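Transfer policy leaves stray pieces behind in the source container - lower the grasp or change the data?

Asked in: Student Projects > Manipulation
Tags: imitation learning, granular objects, wrist view

Our school robotics club is training a small arm to move granular material from one container to another. The entry is for the Turnholm student challenge in May. We recorded 696 demonstrations by teleoperation, 16 of which we threw out for dropped frames. The policy was trained on the wrist view plus one fixed view.

The bulk of the material transfers without trouble. The last few pieces do not. The fingers close above them, lift, and the arm goes through the full pour motion with nothing held. Changing the grasp height by 2 mm in the controller made no measurable difference. A wrist view from the station:
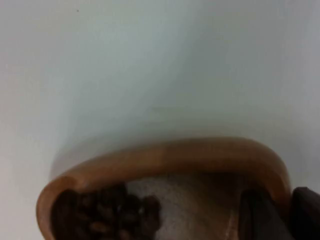
Man-sik Kwak
Club member, software lead | Joined in May

The action space is end-effector delta pose plus a gripper width. Images are resized before they reach the encoder. There is no force sensing. I would like to know whether to record more demonstrations of the final pieces only, or to put a scripted scoop at the end and stop asking the policy to do it. The rules from Turnholm allow either. We score on mass transferred, with a penalty for anything on the table.

2 answers, sorted by votes

Soon-im Heo
Mentor, Trallik Robotics Club

Check the distribution of your demonstrations before you touch the controller. If each episode starts with a full container and the operator stops when it looks mostly done, then only a small fraction of your frames contain the near-empty state. The policy has little to copy there and falls back on the average grasp.

Record a separate set that starts near-empty. Keep the episodes short. Mix them in at a fixed ratio and retrain from the existing checkpoint. We did this with nearly half the batch drawn from the short set and the empty pours mostly went away.

Also look at what survives the resize. A single piece against the wall of a bowl may be only a few pixels wide in the fixed view.
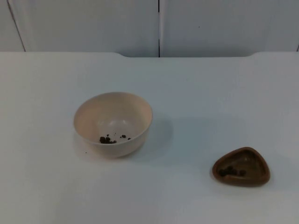
Mass scoring and placement scoring pull the training in different directions, and your rules have both. Decide which one you are optimizing and label the episodes accordingly. Under mass scoring, a round of chasing single pieces costs time and gains almost nothing. Under the table penalty, the reverse holds: one crumb on the white surface beside the base of the beige bowl is small enough to vanish in a downsampled image, and the policy will never learn to avoid it from that input. Crop to the containers first, then resize. I would also run a simple background difference on the full-resolution fixed view as an offline scorer, so that you have a number for spill that does not depend on somebody looking.

On the scripted scoop: it works if the container does not move. Once the container shifts, you need to localize the rim anyway - at that point you have built most of a second system.

Economou
Member

Had similar trouble with our setup at Zunis. Replaced the fingertips with wider ones. Problem mostly gone. Did not retrain. Printed them with a slight inward curve, mounted with two screws each.

Would not bother with more data until the hardware is sorted out. Cable routing is worth a look as well. Ours pulled on the wrist at low poses and the arm stopped short of the commanded height, which would also explain why your offset did nothing. Log commanded against measured height at the bottom of the motion.
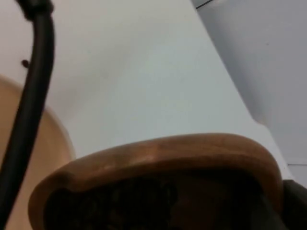 Does the wrist camera need to be recalibrated after changing fingertips?

Only if the camera mount was moved or the tool center point is used to compute the actions. With delta poses and an untouched mount the calibration stays valid, but the old demonstrations show the old fingertips, so expect some loss until you add a few episodes with the new ones.

Comment by Man-sik Kwak

Logged the heights. There is a gap at the bottom of the motion, larger on the far side of the container. Rerouting the cable first, then recording the near-empty set. Will leave the fingertips alone for now.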